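Storing flour and rice in a humid kitchen, what works?

Pantry and Dry Goods > Storage

millrace40
Moved into a ground floor place in September and my dry goods are suffering. Brown sugar turned to a brick, crackers go soft in two days, and last week I found weevils in a bag of rice I had opened maybe a month ago. I threw out the rice, a bag of cornmeal and half a bag of bread flour. I cook most nights and buy rice in ten pound bags. Should I go with glass jars, plastic boxes with clip lids, or buckets? The pantry is a closet with no vent, on an outside wall.

tunafishtom
Glass. I have had the same jars for years and they don't hold smells. Rubber gasket, wire clamp. Replace the gasket when it cracks.

okra_and_rye
Glass is fine for beans and sugar but ten pounds of rice in glass is heavy, and if the shelf is above your head I wouldn't do it. I use the Vastley boxes for flour and a bucket with a screw lid for rice.

Freeze new rice and flour for four days before they go in anything. The eggs are usually in there when you buy it, and a tight lid only keeps them in with the food.

millrace40
Didn't know that about freezing. Does it come out damp?

okra_and_rye
Not if you leave the bag sealed until it's back at room temperature. Open it cold and you'll get condensation.

sidedoor
I'll disagree on the Vastley boxes. I had six of them and two of the lids warped in the dishwasher, top rack, like the label said. Now they rock when you press a corner. I switched to Zadari, which cost me more, and those have been OK for a year and a half. I still wash the lids by hand.

tunafishtom
And this is why I say glass.

sidedoor
Glass jars have a gasket too. You said yourself it cracks.

pellwood
Get a humidity gauge before you buy anything. Mine was a cheap one and it read 71 in the closet and 50 in the hall. I put a small dehumidifier outside the closet door and left the door open at night. Crackers were fine after that, in the box they came in. I think a lot of people buy containers when the room is the problem.

okra_and_rye
Both can be the problem. A dry closet won't stop weevils.

brinecrock
Lids are where plastic boxes go wrong, in my experience, so look at the lid before the box. With a clear one you can check the inside for webbing or clumps without opening it, and the one I have on the table has a cream rim with a little band of bumps on the near tab, plus a raised rib down the left and right. Shapes like that take more scrubbing than a flat lid. I go over mine with an old toothbrush and let them air dry overnight before they go back on flour.

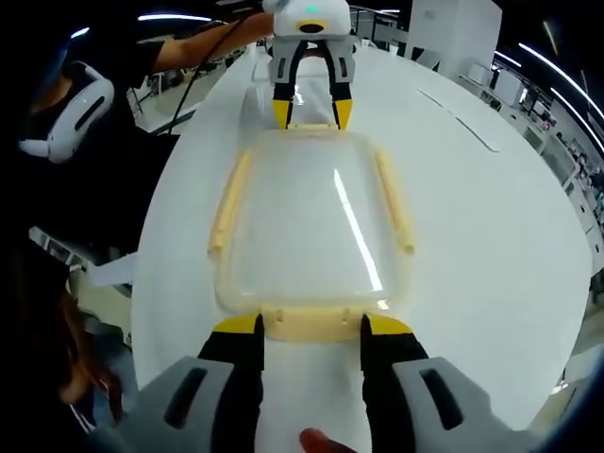

sidedoor
Same, toothbrush. Flour paste sets hard if you leave it.

millrace40
Bought a gauge. It says 68 in the closet at 7 a.m., so pellwood has a point. Plan is a bucket for rice, two jars for sugar, and I'll hold off on boxes until I see what the dehumidifier does. Anything for the brown sugar?

tunafishtom
Jar with a good seal. If it's already a brick, put a slice of bread in with it overnight.

pellwood
Bread in a humid closet will mold. Use a damp terra cotta disk and take it out once the sugar is soft.

tunafishtom
One night won't mold anything.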